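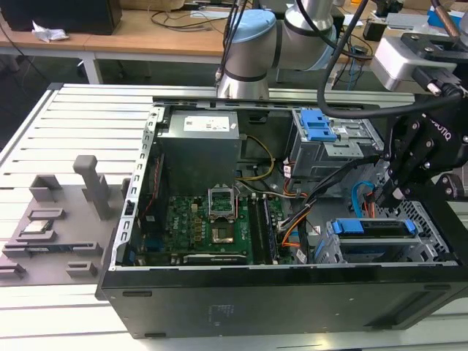

Bench one, Dell tower on its side, parts tray to the left.

Notebook, January 7, 2026
Fluvine kit review, desktop disassembly and rebuild

Second long day with the Fluvine kit and I'm still grinning. For anyone at Gultavcombe picking this up cold: the kit is the printed tray, the task software and a set of starter routines for opened PCs. You bring your own arm and gripper. We have it on loan until June, and I'd like us to have a firm opinion well before then.

Setup was quick. The tray dropped onto the rails, I touched off on the tall post and the software had its work frame. I'd set aside the whole morning for that and was done before my coffee got cold! The manual says to touch off twice and average. Did it once, will do it properly next time.

Things I like so far:
The tray gives the processor its own pocket and the long thin part its own slot, so every part has a known home.
Routines are plain text files. I can read them, change one line and rerun just that step.
The approach angle is a single number. I went from the default to 16 degrees for the lower right of the case and it felt much less cramped.
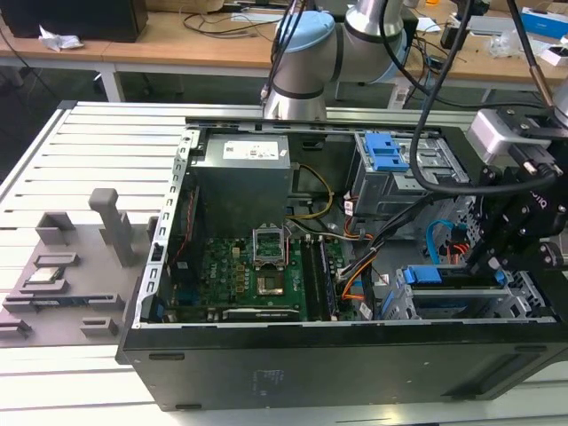
Gripper down by the lower drive bay. CPU socket open and empty, chip in the tray.

The drive side is where I want to spend our time. The cables are soft and never sit the same way twice, and the Debnath routines we tried last year simply assumed they would be out of the way. Fluvine lets you mark keep-out zones by hand and then plans around them. Clumsy editor (why can't I copy a zone from one tower model to another?) but a really good idea. I drew one for the orange wires across the middle and one for the blue SATA cable.

Force limit on the connector step is set to 10 N for now. I want to creep up from there, with one person always at the stop button. Please don't raise it without writing it in here.

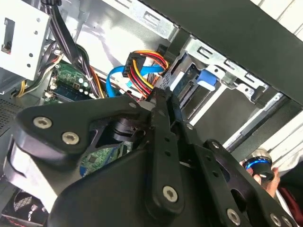
The wrist view is my favorite feature of the whole package. The software puts a small force plot right next to the live picture, so you can watch the fingers and the numbers together and stop guessing. Log files come out as ordinary tables too. Today's longest was 933 rows and opened with no fuss at all.

Support has been good. I wrote to them about the zone editor and got a real answer, with a workaround — export the zones, edit the file, load it back in. Ugly, works.

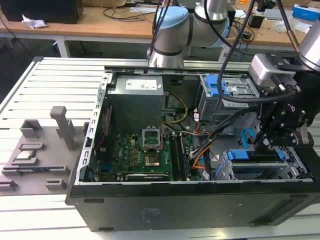
Tower with one memory slot filled, the other free. Blue latches easy to pick out from this side.

Gripes, to be fair to the other candidate. The Hornano kit has a nicer step editor and its tray comes in more sizes. Fluvine's tray has no place for screws, so I'll print a cup that clips to the rail. Also the speed slider jumps in big steps at the low end, right where I want fine control.

Plan is about 200 runs before we decide, split over the drive steps and the memory steps. Same tower for the first batch, then swap.

To do
Second touch-off and average, as per manual
Print screw cup
Ask Fluvine about copying zones
Back up routine files before anyone edits the approach angle again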